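Brodo Repair Prices, data card

Version 2. Last edited June 26, 2025. Maintained by Siiri Kokkonen.

What it is

4,000 rows of repair quotes for household electronics, one row per quote, collected from shops that post prices or answer email. Columns: item, fault, quoted price, currency, shop code, month.

What it claims to be

The first release said it showed "what repair costs." I don't think it does. A quote is a number a shop was willing to write down. Whether anyone paid it is another matter, and we have final bills for only 400 rows.

Known problems

Clerard shops quote labor and parts together. Moreira shops mostly don't. Gianni Rinaldi wrote the script that splits them, and I have my doubts about it -- check the raw column before you trust the split one.

November is too heavy. We sent more emails that month, so please don't write a paper about a November repair boom.

"Desktop computer" is one category, whatever the fault. A dead power supply and a bad motherboard sit under the same label.

Desktop towers, side panel off:

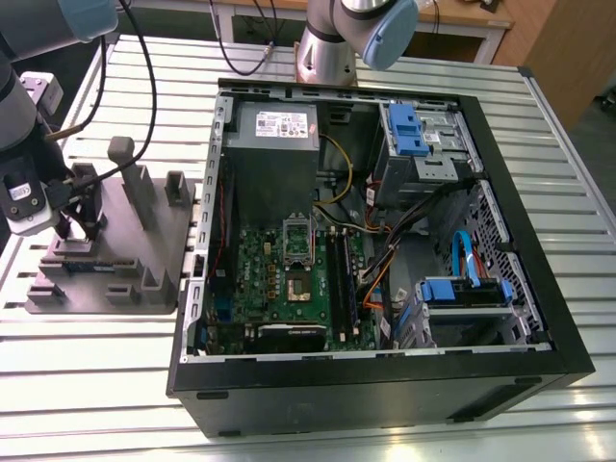
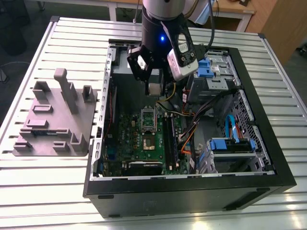
The Hokonov rows were typed in from paper price lists with no dates on them. I would drop them. Gianni wants them kept, so they are kept, with a flag in the last column.

License

Free to use with credit. Averages quoted without the row count will get a grumpy email from me.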